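Grasp planner keeps choosing the block nearest the wall, then refuses to go there
Forum > Software > Motion planning and grasping
Page 1 of 1

wanda_szabo
Posted 7:40 pm

Hello all, long one, sorry in advance. I've got bin picking nearly working and I'm having the best time with it, but one thing is driving me up the wall.

Setup: KUKA arm, two metal bins next to each other, coloured blocks in the front one. Depth comes from a fixed camera. Segmentation gives me a mask per block, I fit a box to each mask, sample grasps on each box, score them, and send the winner to the planner (we use Mirkisus, with our own scoring bolted on the front). When it works it's lovely. I still grin every time.

The trouble is the scoring. It adores any block standing on its own, because there's no clutter penalty. Fine in the open. But if the lonely block is close to a bin wall, the planner comes back with no collision-free path, the scorer picks the same block again, and round we go. I left it alone during lunch and came back to 566 failed plans in the log, every one for the same block.

Is the answer a wall penalty in the score, or something cleverer?

lendden_lad
Posted 7:58 pm

566! Respect to the planner for its patience.

Wall penalty, yes. Measure from the fingertip volume to the nearest wall plane, ramp the cost up under 60 mm, job done. Mine took an afternoon and I've hardly touched it since.

oyelaran
Posted 8:15 pm

I'd go the other way. A wall penalty is a guess about what the planner will say, and you've got the planner sitting right there. Take your top grasps, run a cheap IK and collision check on each, throw out the ones that fail, then score what's left. With sloping bin sides a distance to the wall doesn't tell you much anyway. The same fingertip position can be fine with the wrist tilted one way and hopeless tilted the other.

lendden_lad
Posted 8:21 pm

Cheap until you sample a few hundred grasps per block. Then your cycle time is gone.

oyelaran
Posted 8:26 pm

So don't check a few hundred. Check the best ones per block until you get two that pass, then stop. It's a filter, it doesn't have to be complete.

sunita_m
Posted 8:44 pm

Wanda, whichever you choose, please remember failures between cycles! That's the real bug here. If a grasp fails to plan and the world hasn't changed, the same input gives the same answer for ever. Keep a list of failed block poses, knock their score down, and clear it when the bin contents change. It's about ten lines and it'll save you from the next odd case too.

Also, what's your collision model for the wrist? If you've drawn one fat box around the gripper and cables it'll say no to nearly everything near a wall.

wanda_szabo
Posted 9:05 pm

Sunita, erm. One fat box. It's the bounding box of the gripper with padding on all sides for the cables. I was quite proud of it at the time.

Going to try the memory list tonight because it's small and I'm impatient.

sunita_m
Posted 9:11 pm

Ha, we've all drawn that box. Split it up: a slim shape for each finger, one for the gripper body, and a separate fat one for the cables that stays up by the wrist. The fingers are the only bit that has to get close to the floor of the bin.

prullovau
Posted 9:30 pm

Small disagreement with Sunita. Loose cables move. If you model them as a fixed shape by the wrist, they'll be somewhere else once joint 6 has turned, and your nice slim model will happily drag them along the edge of the bin. I'd keep the padding and limit wrist rotation instead. You lose some grasps, and I can live with that.

sunita_m
Posted 9:37 pm

Fair, but a rotation limit AND a split model is better than either. Wanda, can we see what you're working with?

wanda_szabo
Posted 9:52 pm

Red blocks are the awkward ones. The long one standing apart on the right, with its near end close to the front wall, is just the sort of target my scorer falls in love with. And yes, prullovau, I know about the cables.

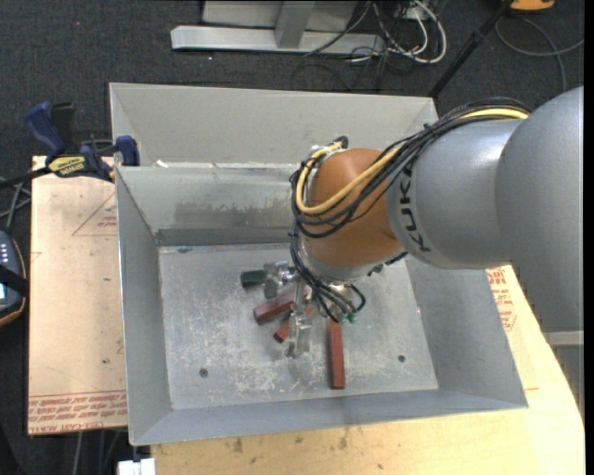 Update: what I've changed so far

1. Failed pose list, as Sunita said. The endless loop is gone.
2. Collision model split into fingers, body and cables. Cable shape is still generous.
3. Wrist rotation limited. Picked the number by eye, will tidy later.
4. Oyelaran's filter, stopping at two passing grasps per block.

With the first two in, plans succeed on 67 per cent of first attempts on my saved set of depth images. Numbers for the rest when I've run them.

lendden_lad
Posted 10:10 pm

No wall penalty? I'm wounded. Do try it as a tie-break at least, it costs nothing.

oyelaran
Posted 10:14 pm

As a tie-break I've got no quarrel with it.

prullovau
Posted 10:31 pm

Are the bin walls in your collision scene from CAD or fitted from the depth image? Bare metal gives me horrible depth and I've had phantom walls sitting well inside the real ones.

wanda_szabo
Posted 10:38 pm

Fitted from depth. Oh no. Right, I'm going to overlay the two and have a look.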